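**Vallach Sideline Flag Kit, 7-foot pole**

Every fall some school bans something from the field, the parents get angry, and a week later we get orders for flags. We sell them. We would still ask you to read this page before you buy one.

The kit is a two-piece pole, a carry sleeve and one printed flag, single or double sided. Pawlak prints the flags to order, so we can't take back a design because the athletic office said no. Ask first, and get the answer in writing. A coach saying "should be fine" on a Tuesday isn't permission, and we've had the angry emails to prove it.

The maker says the flag cloth is good for 2,000 hours outdoors. We doubt it. Ours hung behind the shop and the fly edge was fraying by June. For home games and a parade or two it will do the job — for a flag that flies every day, buy something heavier.

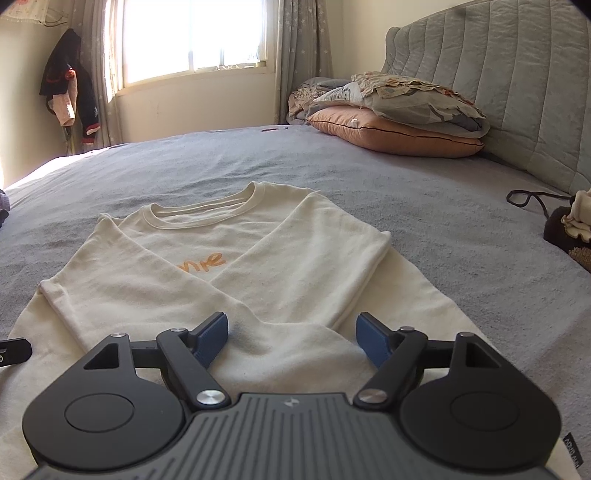

*Cream long-sleeved sweatshirt, ribbed collar, sleeves folded in.*

Team clothing is ordered separately, and the same advice goes for anything with a message on it. Some leagues treat a slogan on a sleeve the same way they treat a flag. Others have no written rule at all and make one up at kickoff.

**Details**

- Item number: 311
- Pole: 7 feet, two sections, screw joint
- Carry sleeve: Prinudine, black only
- Largest single order: 600 kits
- Not for use in high wind, whatever the box says

The Nerkness clip set fits this pole but costs extra. We think the plain ties that come with the kit hold just as well. Players running out of a tunnel should carry the pole upright, and the joint needs checking before each game. Ours worked loose more than once.

Unprinted flags can be returned unused. Printed ones can't.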